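3.2 Household storage and the timing of discards

Interviews in Mernwood and Javstead were held in the home, with one adult from each household. The schedule had two parts. In the first, the respondent was asked to name the last item that had left the home for good and to say where it had gone (sale, gift, donation, trash, or an unknown route). In the second, the same respondent went through one room of their choice and sorted its contents by date of last use. The sorting followed the categories set out in Section 2.4 and was not prompted by the interviewer. A total of 26 households completed both parts. Two more completed the first part only and are left out of what follows.

We separate storage into three levels. Active storage holds items used within the past month. Passive storage holds items that have not been used within a month but for which the respondent could name a likely next use. Dormant storage holds items for which no next use could be named. The boundary between passive and dormant storage is soft, and eight respondents moved at least one item across it during the interview. We kept the final placement in each case.
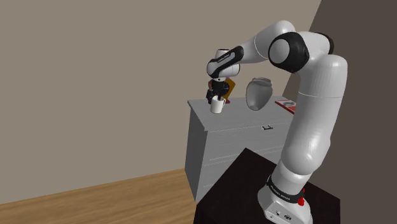 The length of time an item spends in dormant storage depended more on where it was kept than on what it was worth. Respondents gave low resale values for most dormant items, and these values did not line up with the reported length of storage. Items kept behind closed fronts – drawers, cupboards, lidded boxes – stayed longest. Items on open shelves were either returned to use or removed, often when the shelf was needed for something else. Ostapchuk reported the same pattern for kitchen goods in rented apartments, although her households moved more often than ours and her study did not record the type of storage furniture.

Moving home was the most common trigger for discards. Of the 26 households, 16 named a move, a planned move, or the arrival of a new household member as the reason for their last large clear-out. Seasonal cleaning was named less often than we had expected from the Nieminen diary survey, which was carried out in May and may have caught more of it. Repair was rarely mentioned. Where it was, the item had usually been set aside to be repaired and had then passed into dormant storage without a clear decision.
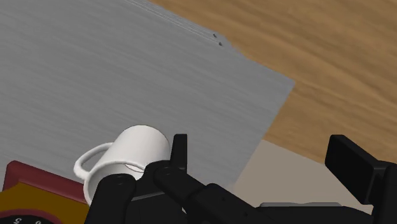
Vol. 8, No. 2

Figure 2. Movement of items between storage levels and exit routes. Solid arrows are moves reported in the first part of the interview; broken arrows are moves made during sorting.

As Figure 2 shows, the route from passive to dormant storage is used in both directions, while the route from active storage straight to an exit is narrow. Breakage accounts for most of the latter. Gifts leave mainly from passive storage. Donations leave mainly from dormant storage, and respondents tended to group them, waiting until a bag or box was full before taking it out of the home. This delay adds to the measured storage time and should be kept apart from the decision to discard, which in several cases had been made much earlier.

Lennox treats the delay as part of the discard itself. We do not follow him here, as his model has no level that matches our passive storage and would place a bagged item and an unused one in the same group. The two differ in one respect that matters for the estimates in Section 4: a bagged item almost never went back into use. The Prostarton coding scheme allows for the difference with a separate "pending" code, which we adopted for the second round of coding.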